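Robot demonstrators wanted, Flisau site

Minhas is looking for 2 people to teach robot arms simple table tasks by remote control. Please read the whole notice before you write to us, including the dull parts.

You may have seen ads promising that you will "train the future" in jobs like this. We don't make that promise. You will stand at a control station and steer an arm through the same short task, over and over, while the system records what you do. Then we train on the recordings and find out how much the arm picked up. Sometimes that is very little. Our last basket task took 4,000 demonstrations, and Karine Kowalchuk, who runs the floor, still wouldn't let the result near a customer.
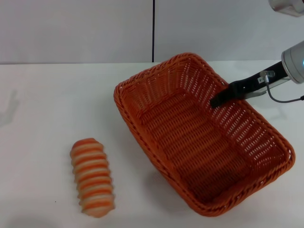 Basket task, Flisau: woven basket, striped item and one of the arms.

A normal session is 60 minutes, followed by a break that you are expected to take. You reset the table yourself between attempts. If you bump the basket or drop something, mark the attempt as failed and go again. We would much prefer an ugly recording with the right label to a nice one that somebody fudged.

You need steady hands, patience, and enough written English to leave a usable note. Gaming experience is fine, though we have seen no sign that it helps. A robotics degree isn't required and won't raise the pay. Tell us if you get wrist or shoulder pain, as the hand controllers are not kind to either.

The contract runs through November. We can't say whether there will be work after that, and you should be wary of anyone who says they can. Pay is hourly and does not depend on how many attempts you finish. We tried paying by the attempt once and got a lot of bad data.

To apply, send a short letter to Naheed Jadoon, Minhas, Room 203, by June 6, 2020. Tell us about a repetitive job you have done and what you disliked about it. Shortlisted applicants do a paid trial session with Khurram Lashari.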